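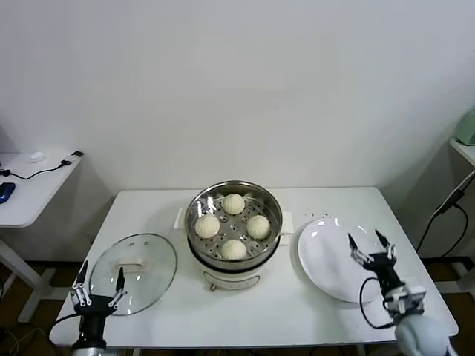

Photo: Zuzana Jelínek / Senholm

Figure 4. The bun transfer task, with the steamer in the middle of the table, the lid on the left and the serving plate on the right.

4.2 Moving soft food with two arms

We come now to the task that gave us the most trouble and, we will admit, the most pleasure. The buns have to go from the steamer tray to the plate, one after another, without being squashed, torn or dropped on the way over. As Figure 4 shows, four buns sit on the perforated tray in a diamond, so there is always a neighbor close by when the fingers come down. People handle this kind of thing every morning without a thought, but a two-finger gripper has very little to go on, and a bun that has been pinched too hard keeps the dent.

We trained the Cula policy on 600 demonstrations, all of them collected by the first author and Lalit Yadav, who took turns at the controls and became rather good at it by the end. Of these we kept 585, leaving out the ones in which a bun was dropped or the recording stopped early. The buns came from the same bakery throughout, and we are grateful to the people there for putting up with our orders through most of December.

Each trial was given a score for every bun that reached the plate whole. We ran 100 trials with the full method and 100 with Boros, our baseline, which sees the same camera views but is given no signal from the finger motors. Boros did nicely at finding the buns and reaching for them, and for a while we thought it might be all one needed. Its trouble came at the moment of lifting, when it went on closing its fingers well after the bun had been caught. The full method learned to stop sooner, and it crushed a bun in only 2 of its trials.

The order of picking deserves a word as well. We never told the policy which bun to take first, and the two operators had quite different habits, Lalit liking to start at the front and the first author at the back. We had expected this to confuse the learner, and in early versions it did, with the arm hanging between two buns as if making up its mind. Predicting a longer stretch of motion at once, as described in Section 3.3, cured most of the dithering. We return to the remaining cases in Section 5, together with the results on the Lulteta test set.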